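# About Onden

Onden runs and leases small shopping centres. We started with one arcade in Plullau, bought when half the shops had paper over the windows, and we now look after 6 centres with 88 tenants between them.

Most of our tenants are independents: shoe repairs, phone shops, bakeries, a couple of travel agents. A few are chains. We offer short leases to new retailers and longer ones to those who want to fit out properly. Rent is quoted with cleaning, security and rubbish removal included, so there is one bill a month.

Our largest site is Laizer Centre, which has two levels, a food court and parking for 800 cars. The upper level was closed for rewiring and reopened in November with a new grocer and a medical clinic. We still have two vacant shops there, both near the eastern entrance.

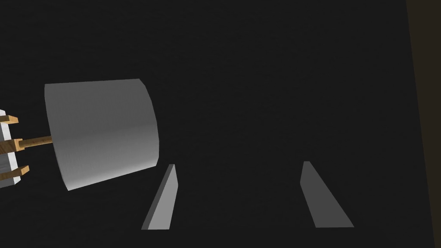
*Computer rendering: grey cylinder on a dark background.*

Vasanthi Shenoy is our managing director. She worked in shop leasing before she joined us and still handles renewals at the Plullau arcade herself. Each centre has its own manager, who organises repairs and is the first person tenants should call.

Zostenance is our maintenance arm. It looks after lifts, air conditioning, lighting and car park surfaces at all our centres, and takes on outside work when there is time.

If you would like to lease a shop, set up a market stall or book a kiosk for the holidays, ask at the centre office or write to our leasing team. Please tell us what you sell, how much floor space you need and when you hope to open.

Page last updated June 2, 2026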